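I asked Rupert Leitner the question I ask everyone in this business - when is a machine going to clear up my kitchen? He laughed for a good while before he answered.

"Not this year," he said. "Ask me about one thing on one counter and I get a lot more cheerful."

Rupert works on Joo, the kitchen software at Omard, and most of his day goes into simulated kitchens, picking up groceries and putting them down again. Last February his team ran the same fruit pickup 400 times, and 376 of those went fine. I thought that sounded great! He didn't.

"Would you keep a helper who dropped 24 melons?" he said. (Fair point, though I've dropped a few myself.)

So what's the hard part? "Round stuff. A box has sides you can grab. Round stuff wants to roll, and then you're chasing it." Shop shelves are easier, he thinks, and he'd bet on stocking cans long before anyone gets a machine that does dishes.

I told him I'd settle for one that puts the groceries away. "Give me six years," he said, "and keep your eggs out of it."

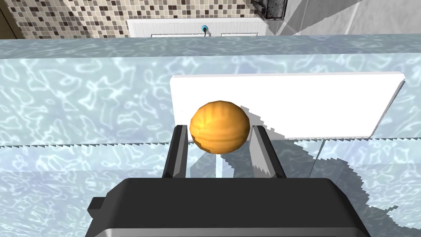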